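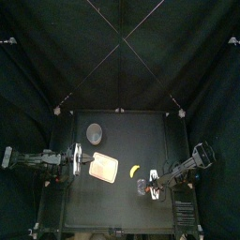 Food and Kitchen Basics, Unit 6
Setting out before you start
Handout prepared by Eilidh MacBrayne, September 2021

Most mistakes in the practical come from a crowded work surface. Put out what the task calls for and leave the rest on the shelf. For the snack tasks that means a cup, a cutting board, the fruit and a bottle of water.

Cutting board
Lay it in front of you with the long side toward you. Put a damp cloth under it if it slides. Wash the board between foods, and use a separate one for raw meat.

Cups and bottles
Stand them behind the board or off to one side, away from your knife hand. Plastic is fine for cold drinks. Check that the cap is tight before you move a bottle. Wipe up spills right away.

Fruit
Bananas go on the board only when you are ready to cut. Peel first, then slice. Cut banana browns quickly, so leave it until the end.

Trays
A shallow tray keeps small items together and catches drips. Carry it with both hands and set it down flat. Don't stack cups on it.
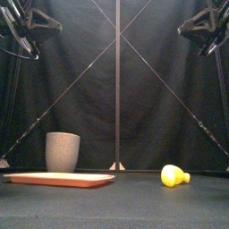 Fig. 2. Grey cup, shallow orange tray and small yellow item on a dark tabletop.

A dark surface hides wet spots, so run a dry cloth over it before you set anything down.

Clearing up
Empty the cups, wash the board and tray in hot soapy water, and let them air dry standing on edge. Fruit peel goes in the compost bin by the door.

For next time
Read pages 6 and 7 of the unit booklet. Write a short list of what you would set out for a fruit salad, and in what order. Hand it to Shona Farquharson at the start of class.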